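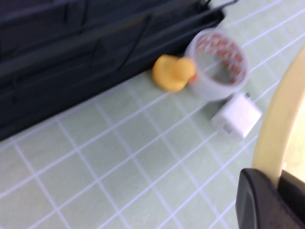
3.2 Upkeep of the Elton cell

Most of what follows concerns a single tabletop cell, known in the lab as Elton after the street the building backs onto. It has one arm, a two-fingered gripper with a small camera at the wrist, and a bench covered by a gridded cutting mat. The mat was bought as a work surface and became a calibration aid by promotion from within. Its lines let an operator see at a glance whether the bench has shifted under the arm, and the colour is kind to the camera's white balance.

Figure 3. Wrist camera view during a move over the bench. The grid lines are smeared and in places doubled. Objects on the mat: black fabric bag, rubber duck, roll of clear tape, white power adapter. Gripper finger at right.

Blur of the kind in Figure 3 was the first fault we set out to measure, having spent most of April blaming it on the lens. The lens was cleaned, then replaced, then cleaned again out of habit. The exposure setting had been left on automatic after a software update, and the camera was taking its time over each frame while the arm carried on with its day. Fixing the exposure at a shorter value and adding a second lamp over the bench brought the doubled lines back to single ones at normal travel speed. At full travel speed they still double, and we have stopped asking the arm to look at things while it is in a hurry.

The remaining blur came from the bracket. The Aryee wrist bracket is held by two screws, one of which can be reached with an ordinary hex key and one of which can be reached in theory. The second had backed out far enough to let the camera nod whenever the arm changed direction. We now put thread-locking compound on both and check them at the start of each week with a key ground down for the purpose. The key lives on a hook beside the controller and is not to be borrowed, a rule that has held for longer than any of us expected.

The fingers are looked after separately. Each is a curved, pale, flexible piece mounted on a black base, and each wears in its own fashion. The curved part creeps: after long use it keeps a little of the bend it was last asked to make, and the closed position wanders. The base collects dust and bits of adhesive, which matters a good deal when the next object is a roll of tape. Our procedure is to wipe both with a damp cloth every 20 runs, let them dry, close the gripper on a 15 mm gauge block and log the motor position. If the reading has drifted beyond tolerance the finger is swapped. The supplier, Brostora, recommends replacement in pairs. We tried replacing one at a time to save money and obtained a gripper with a pronounced opinion about left and right.

The bench objects get less ceremony. A test layout puts small items close together, touching where possible, with something large and dark nearby to spoil the contrast. Clear tape is the least cooperative item in the set, as the mat shows through the middle of the roll and the depth estimate tends to settle on whichever surface it likes. The duck has never given any trouble and is used to check the cell after repairs.

The maintenance log for the period holds 1098 entries, the great majority of which read "wiped, OK". We excluded these from the fault analysis with some regret, as they represent the cell's best work. The rest were sorted by component and compared with the log of the Fleller cell, which runs the same arm with a rigid gripper and a plain grey bench. Fleller had fewer finger faults. It also had a bench that moved twice before anyone noticed, there being no lines on it to complain. Both logs were closed on Friday, June 7, 2019, and the faults are broken down by component in Section 3.3.

Search this journal Go Advanced search
Contact the editors | Copyright 2019 the authors | Back to top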